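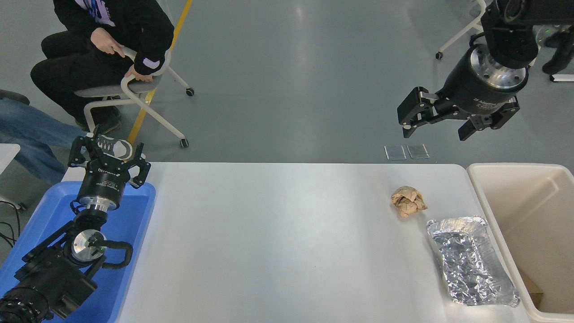

I finally made it to the open day at Garnitz, after missing it two years running, and I'm so glad I went in the August heat when half the town was at the lake. The old works building stays nice and cool, there was plenty of parking behind the Asadi bakery, and they let you wander between the rooms at your own pace (which for me is slow).

I started in the sorting room, and I spent way longer there than I meant to. I had no idea how much thought goes into deciding what's trash and what isn't! The room itself is plain, gray epoxy floor, white table, an off-white plastic bin with a nice thick rim next to it, and a blue tray on the other side. A ball of brown paper, a crinkly foil tray, a bit of cardboard. Same stuff I throw out every night after dinner, and I stood there looking at it like it was a museum.

What got me was the paper. I always squash it up tight to save space in the bin, and the lady at the information stand told me that's the worst thing I can do, at least for our local pickup. A tight ball can roll through the sorting line with the round stuff and end up in the wrong place. Flat or loosely folded is better. So there goes a lifetime habit. Foil trays are the other way around - those you can crumple all you like, as long as the lasagna is out of them first. I asked how clean is clean, and she said a quick rinse is fine, no need to scrub.

After that I went across the yard to the Fistusel hall, where the bales are stored. Wow, the smell! It isn't awful, more like a wet basement with a little orange peel. They had a board up where you could guess the weight of a paper bale, and I wrote down 100 pounds. The answer was 1000. I wasn't even the furthest off, I saw someone's slip that said 11, though I think that one was a kid.

Lunch was out in the yard under a big awning. I had the potato soup for 4 dollars and it was really good, thick and peppery, with a roll from Asadi that I should have bought two of. Coffee was weak. They used real bowls and you had to carry them back to a hatch, and there was a line at the hatch longer than the line for the soup, so leave yourself some time.

The last stop for me was the Rarumine workshop upstairs, where you can make things out of scrap cardboard. I made a drawer divider. It's crooked, and it's now holding my batteries and rubber bands and looks right at home. The glue they use takes forever to set, so I walked back to the car holding it flat on my palms like a birthday cake.

A few things if you're thinking of going next year. The stairs up to the workshop are steep and I didn't see an elevator. The signs in the yard point you to the hall from one side only, so if you come in by the bakery, turn left at the bike racks. Closed shoes are a must for the hall, they do check. And go before 11 if you want to talk to people in the sorting room, it got pretty crowded by the time I came back for a second look on my way out.

I've been flattening my paper all week, and the bin fills up faster, I have to say.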